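Vistus Portable Scoreboard, Mk 2

By Prostimik. Fits the Tondum stand and the older Mthembu tripod.

£1,056 including VAT. Stand sold separately, as stands always are.

The Vistus is a battery scoreboard for clubs that play on somebody else's ground and have to take everything home again afterwards. It shows two scores, a clock and the period. It will not show replays, advertise the local kebab shop or play the opening bars of anything. If your committee has asked for those, we sell a bigger one, and it needs a van.

At 151 cm across it goes in the back of an ordinary hatchback with the seats down. We tried it with the seats up and would ask you to learn from that. The digits are bright enough to read from the far touchline on a grey afternoon in November, when most of our customers seem to need it, and there is a dimmer setting for sports halls, where full brightness does the goalkeeper no favours.

The control box has large buttons with a decent gap between them, so it can be worked in gloves. Dress for the job all the same. Scorers stand still for ninety minutes while everyone else runs about keeping warm.

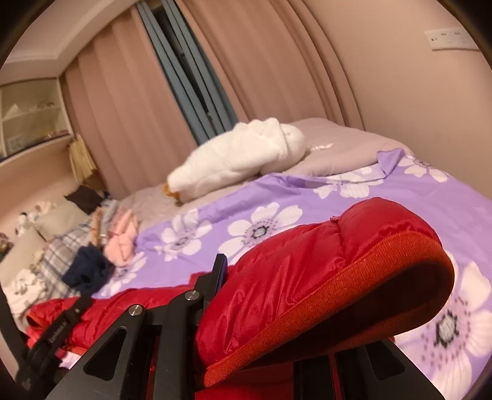
Red quilted jacket, ribbed hem

What the Mk 2 changes

Owners of the first Vistus will remember the reset button, which sat next to the home score and wiped everything if you so much as leaned on it. It now lives under a flap and must be held down for three seconds. Several clubs wrote to thank us. One wrote to complain, having been four goals down at the time.

The clock counts up or down and can be stopped from the control box. Swapping ends takes one button and moves both scores across, so there is no need to carry the board round the pitch at half-time — we have seen it done.

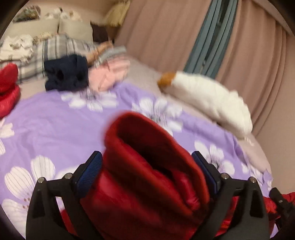
Battery life is one full tournament day on the dimmer setting and a long afternoon on the bright one. Charging takes overnight. The charger has a proper three-pin plug and a lead long enough to reach the floor, two things the old model managed without.

Specification

Width: 151 cm
Weight without stand: 2,374 g for the control box and cable bag together, 9 kg for the board
Control range: 80 m in the open, less through a brick clubhouse
Battery: rechargeable, good for 2,000 charges
Weather: rain yes, river no
Colour: black, with yellow digits

In the box

Board, control box, charger, cable bag, four rubber feet (you will lose one) and a printed manual of eight pages. Spare feet are sold in packs of four, so you will eventually own a great many.

Delivery and returns

Sent by courier within five working days. Somebody has to be in to sign for it, so please don't give us the address of a pavilion that is only open for matches. Unused boards can come back within 30 days. Boards with stud marks on them count as used.

Related items: Tondum folding stand, Mthembu tripod adaptor plate, padded carry bag, replacement flap for reset button.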